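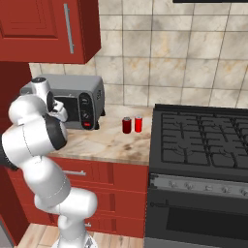

So you want to rent out your place while you're away for the summer, and you've got questions. I did too! I've been letting my little house to visitors for a good while now, and the same handful of emails lands in my inbox every July, so I finally put my answers on one page. A lot of them are about the kitchen, and my first bit of advice is to leave the useful stuff out on the counter. A toaster oven up against the backsplash will get used every morning. The same toaster oven on a high shelf in the laundry room will get you a text at 6 a.m. asking how to make toast.

Do I have to empty my closets?

Not all of them, no. I clear one full closet and one dresser per bedroom and lock the rest. My first summer I tried sharing, half my coats and half theirs, and it was awkward for everyone (I also lost a scarf I really liked). Guests want a spot that's theirs. Put your own things in one room, lock it, and mention it in the listing so it doesn't come as a surprise.

How much should I charge?

Look at what similar places near you go for and start a little under. I charged $103 a night when I began and filled up fast, then nudged it up once I had some reviews. I also add a $60 cleaning fee, and that goes straight to Marisol Salinas, who cleans for me and is worth more than that. Don't try to make your profit on the cleaning fee. People notice, and they get grumpy.

What's a sensible minimum stay?

I do 2 nights in the quiet months and a full week in summer. One-night stays wore me out. All that laundry for one evening! Your street might be different, especially if you're close to a highway and get a lot of folks just passing through.

What do I leave in the kitchen?

More than you think, but keep it basic. Salt, pepper, oil, coffee filters, dish soap, a new sponge, foil, trash bags. Two decent knives beat a block of twelve dull ones. I take home anything I'd cry over, so my grandmother's mixing bowls live in the locked room now. And please wipe down the counters and clean out the crumbs before every stay, even if the last people left it looking fine.

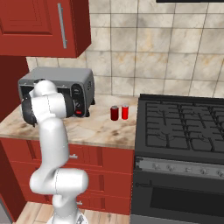
Toaster oven on the marble counter, with red cabinets below.

Should I write a house manual?

Yes, and keep it short! Mine started at eleven pages and I don't think a single guest got past the second. Now it's one sheet on the fridge: Wi-Fi password, trash day, how to jiggle the back door, my number, and my neighbor Leopoldo Bañuelos's number for when I'm out of reach. Everything else goes in a folder in the drawer for the kind of person who likes a folder.

What about things getting broken?

They will. Glasses mostly. I buy cheap ones in bulk and don't say a word about it. The worst I've had was a bathroom sink, $674 with the plumber, and the guest was lovely and paid for it without any fuss. Take photos of every room before you leave, and call your insurance company first thing, before you even list. A regular homeowner's policy may not cover paying guests, and you want to hear that from them while you can still fix it.

Do I need a permit?

Depends entirely on where you live. My town wants a short form and a yearly fee. The next town over doesn't allow short stays at all. Call the clerk's office, and if you rent or have an HOA, read your paperwork too.

Is it weird having strangers in your house?

A bit, the first time. I kept checking the weather there, as if that would tell me anything. Then I got home and found the beds stripped and a jar of plum jam on the table from a guest named Ximena Espinoza, and I was pretty much sold. She's been back every year.

Can I email you if my question isn't here?

Sure, go ahead. I'm slow in August but I do answer. If it's about taxes, though, please ask somebody who does taxes!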